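Stera Institute, Office Practice Certificate
Course handout, Unit 3: Containers and the Shared Worktable

This unit considers how small holders are chosen and placed on a worktable used by more than one person. Students should have read the Pickering chapter on desk supplies before the session, which meets in Room 213. Bring the Unit 2 worksheet.

A holder is described by its opening, its depth and its walls. Record all three before deciding what belongs in it.
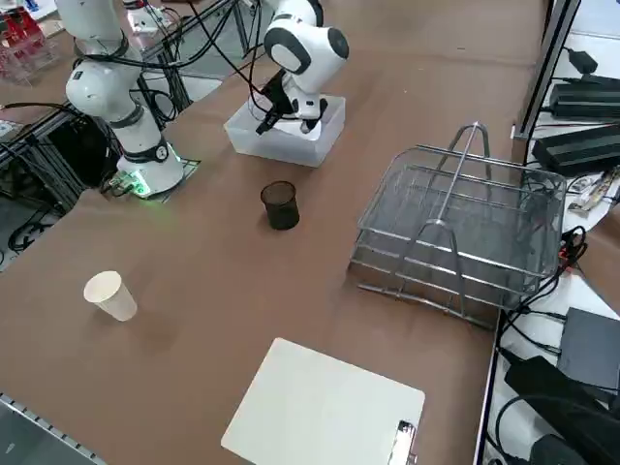
Open-sided holders are suited to items that must be found at a glance. Their weakness is that narrow objects may slip between the bars or catch in the mesh. The stainless steel wire basket has metal rods for sides and a flat mesh bottom, and its tall arched handle adds to the space it requires above the table. Measure the clearance of any shelf to the top of the handle – the rim measurement will be too small. The black mesh pen holder presents a different case, being narrow and upright, and should be reserved for items of similar proportion. A clipboard laid flat takes up more surface than students generally allow for in their plans.

Rolled paper requires separate treatment. A roll set down on an open surface will travel if the table is not level, and a loose outer edge is easily creased. The Zellcombe method calls for rolls to be stored last, after the fixed positions of all other holders have been entered on the plan.
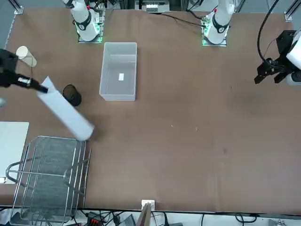
Figure 2. Rolled white paper held at a diagonal, with a translucent bin toward the far side of the table.

Assignment. Draw a plan of a shared worktable showing one bin, one basket, one pencil cup and one place for rolled paper. Label each holder with its contents. Plans are to be submitted on Form 529 and will be marked out of 36. Late work is accepted only with prior approval from the course office.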